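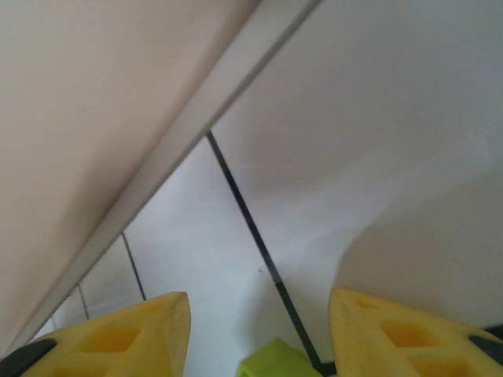 Budgeting for a two-arm tabletop sorting cell: what am I missing?

Posted by Shiela Enriquez

I run the small automation lab at Simasmont, and I have to submit an equipment plan by November. We have one tabletop cell working and I need to price a second one. The task is sorting plastic building bricks by color into bins, two arms, one enclosure. It is a training and evaluation setup, so throughput matters less than being able to run the same routine for weeks without rebuilding anything.

The existing cell has both arms bolted to an aluminum extrusion rail along the front edge. The work surface is white tile with thin black grout lines. 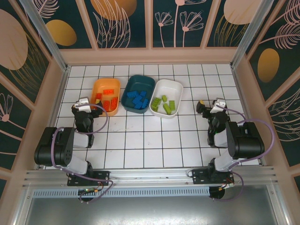 My draft budget has the arms, the rail, the enclosure posts and panels, a power supply, and a spare gripper. Purchasing wants everything on one request because a second request in the same year goes to a different approval level. I have quotes from Trimum and Tessier for the arms. Tessier is cheaper per arm but lists the wrist camera mount as an option, and delivery is 16 weeks against 6 for Trimum.

Specific points I would like input on:

Should finger sets be a consumable line or a spares line? Ours are yellow plastic with black rubber pads, and they show smudges and wear marks.

Is it worth paying for tile again, or should I specify a plain flat sheet?

How much should be held back for cabling and small electronics? I have 200 dollars penciled in and I suspect that is low.

tessellate_r

I have planned three cells of this size, so take this as experience with that size only.

Fingers: consumable. Put in 2 full sets per arm at the start and state a replacement interval in the request, even if it is a guess. If you file them as spares, someone will ask in the next cycle why the spares were used up. If the fingers are printed, request the design files from the supplier in writing before you sign. I had one order where the pads were glued to a proprietary insert and we could not make our own. Also price the pads separately from the fingers. They may not wear at the same rate, and a supplier that sells only the complete finger is more expensive over a year than the quote suggests.

Surface: the grid is useful for putting bins back in the same position, and you already have procedures written against it. The cost is in the grout. Small bricks can catch on a joint that sits below the tile face, and the joints hold dust. If you stay with tile, ask for flush joints and add a line for leveling. A flat sheet with a printed grid gives you the same reference for less money, but then cell one and cell two do not match, and any comparison between them has to account for that. I would match the cells and pay for the tile.

Cabling: 200 is low. Split it. One line for arm cables with a full spare per arm, one line for boards and connectors, one line for strain relief and covers. Cables that arc out to the gripper in a free loop need clearance at the side walls, so check the loop radius before you order enclosure panels. Open boards on the front rail should have a cover. It is a cheap item and your safety reviewer will probably ask for it.

On the quotes, add the camera mount to the Tessier price before comparing. Add the cost of the delivery difference too, if you have staff assigned from a fixed start date. The gap closes quickly.

Things missing from your list: bins (buy duplicates from the same batch, since replacement colors drift), a bulk quantity of bricks, lighting, calibration targets, and labor for commissioning. Commissioning took nearly as long as assembly on my last one. If purchasing does not accept internal labor on an equipment request, record it in the notes so the total is visible somewhere.

d_okell

get the Zumell enclosure kit, comes with posts and panels. we have one and its fine. plain panels though, you would have to print your own if you want a pattern on the walls

Shiela Enriquez

Thanks. I moved fingers to consumables and split the cabling line in three. The loop clearance is a good point — I had copied the panel dimensions from the first cell without checking them. Tessier confirmed the camera mount is extra and has a separate lead time, so I am leaning toward Trimum.

@d_okell does the Zumell kit take a standard extrusion rail at the front, or only their own?

d_okell

standard, but the brackets are sold separately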